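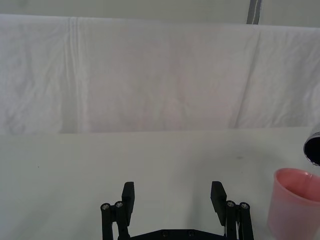

Courses > Textile History > Handouts > Week 3

Posted 24/02/2024 by the course instructor

Okay, bleaching! Last week I ran out of time halfway through the Otstead linen works, so let me pick up where I stopped, with the grass fields.

Before chlorine came along, you got linen white by leaving it outdoors. The cloth was boiled in lye, rinsed, spread on the grass and kept damp for days, then soured in buttermilk and the whole thing started over (yes, buttermilk, I love this part). A fine piece could take months. The Otstead account book opens in 1748 and lists 245 pieces on the field in one summer, and you can tell from the margins that the clerk worried a lot about rain and thieves.

Work mostly stopped in November. Weak sun, muddy ground. If your cloth wasn't white by then, it waited until spring or got sold brown at a lower price.

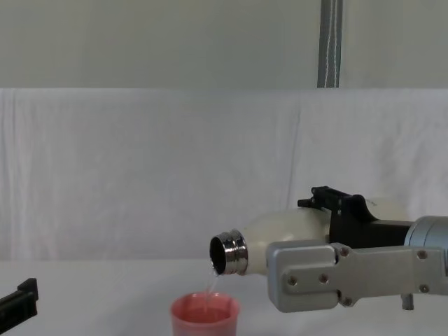
Why did they use sour milk when they already had lye?

Lye is strongly alkaline and some of it stays in the fibers, so a mild acid was needed to neutralize it and loosen the mineral stains. Later in the century dilute sulfuric acid took over, and a souring that had taken weeks could be done in a day.

For next time, read the Brindum packet up to page 20 and look hard at the price table. Roughly how much more did a buyer pay for full white over half white? Bring your guess with your working, messy is fine! We'll also start on chlorine, and I'll bring back the starch samples I forgot.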